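About Us

Kekport Listening Room

Hi, and thanks for clicking over to this page! I'm Marlene Quintana, and I run the Kekport Listening Room with a handful of people I like very much. We put on small concerts, we lend out instruments, and we teach people of any age to sing together even if they swear they can't.

I should say how we got going. I grew up with a piano nobody tuned and an uncle who played accordion at every wedding in the county, and when I moved back here after college I missed all that noise. So I rented the upstairs of the old Dreßler shoe store for one January evening, borrowed chairs from everyone I knew, and invited a fiddle player and her brother to come play. The heat went out halfway through. People kept their coats on and stayed for a second set, and then they wanted to know when the next one was (I hadn't planned a next one!).

We stayed above the shoe store for 9 seasons and then moved down the street into the building we're in now, which used to be a feed warehouse. It has a good wood floor and a terrible parking lot. If you're coming for the first time, park behind the post office and walk through the alley. You'll hear us before you see us.

So who's "us"? Kerubo Were books the concerts. She has ears like you wouldn't believe and she listens to every single recording that gets sent in, even the ones that arrive with no name on them. Most of the groups you've loved here were her idea, and the one polka night that ran until one in the morning was mine. Hưng Ông takes care of sound and lights and also our lending shelf, where you can check out a ukulele or a student violin the same way you'd check out a library book. Mélanie Beaudoin leads the Tuneful Neighbors chorus. She moved here from Quebec with two suitcases and a harmonium, and she'll get a room full of strangers into four-part harmony before the coffee's done. Dorin Crăciun plays the cimbalom and teaches our folk strings group, and he also fixes whatever I break.

Our biggest thing every year is Zostillow, our summer weekend of music from everywhere our neighbors come from. The name started as a typo on a flyer and it stuck. The last one brought in 1,268 people over two days, which for a town this size is kind of wild, and I spent most of it carrying ice. We had a Romanian string band, a Kenyan gospel choir, a brass group made up of high school teachers, and a dance floor that never really emptied out. If you've got a group and you'd like to play next time, write to Kerubo and send one song. Just one! She'll ask for more if she wants it.

The other thing we do, and the part I'm proudest of, is Skurkeck, our after-school program. Kids come in, pick an instrument off the wall, and play in a band by the end of their first week. It sounds rough for a while. We don't do auditions and we don't charge for it, and last year it cost us $2,860 in strings, reeds and snacks, mostly snacks. Parents are welcome to sit in the back, and a few of them have ended up in the chorus that way.

Money, since people do ask. Tickets pay the performers, and I mean that literally, the door goes to the band. The rent comes from members, from renting the hall out for parties and recitals, and from a pie sale that has gotten out of hand. Membership is whatever you can manage in a year, and it gets you early seats and my rambling newsletter. That newsletter goes to 1,681 inboxes now, and I still type the whole thing at my kitchen table.

We're open for lending and drop-in questions most afternoons, and the doors open half an hour before every show. The hall has a ramp on the alley side and a loop system for hearing aids, and Hưng will happily find you a seat where it works best. Kids can wiggle. Babies can cry. Phones should be quiet, please, mine included.

I rewrote this page in August 2024 after Mélanie pointed out that the old one still gave directions to the shoe store. If you spot anything else that's out of date, tell me at the next show. I'm usually by the coffee urn, and I'd love to know what you grew up singing. 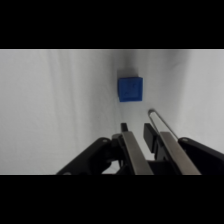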